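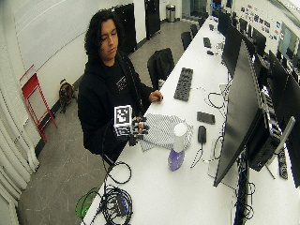 The long table at Vindbridge, with the monitors along one side and the cloth and spray bottle out.

Reading time: 2 min

Computer room assistants wanted, Vindbridge

We are looking for 2 people to help look after the computer room at Vindbridge. The work is part-time, paid by the hour, and starts in May. It suits someone who likes things to be in their place and doesn't mind doing the same job again the next morning.

What the work is

Most of the shift is spent at the long white table. You will wipe down the table top, the keyboards and the mice, and clean the screens with a cloth. Spray goes on the cloth and never straight on a monitor. Chairs are pushed in when you finish.

The rest is cables. They get tangled, and part of the job is to sort them, coil the ones that are not in use and tie them. Spare leads go in the Okex drawers, which are labelled by plug type. If a lead has no label, write one. There are 100 blank tags in the top drawer and we can order more.

You will also keep the bulletin board in order. Stickers stay up. Papers that are out of date come down, but ask first if you are not sure.

You will not be asked to repair computers. Anything that does not switch on is written in the fault book and left for Kvido Šimko.

What we ask

You should be able to tell a network cable from a power lead, or be willing to learn on the first day. You need to be able to bend and reach under a table. No certificates are required. School leavers and people returning to work are welcome.

Hours and pay

Shifts are 2 hours, before the room opens. Pay is monthly. Travel from Sorberg is refunded if you keep your tickets.

How to apply

Write a few lines about yourself, with a phone number, and send them to Ctibor Vlček at the Vindbridge office. A full CV is not needed. Applications close on April 22, 2021.

Comments

Jireš: Is it possible to do only the cable part? I have a skin allergy to cleaning sprays.

Vindbridge office: Yes, put that in your letter and we will split the tasks.

marta_k: Do you take people who are still at college?

Vindbridge office: We do, if you can make the early shift.

Contact: Vindbridge office, ground floor | © Vindbridge | Back to top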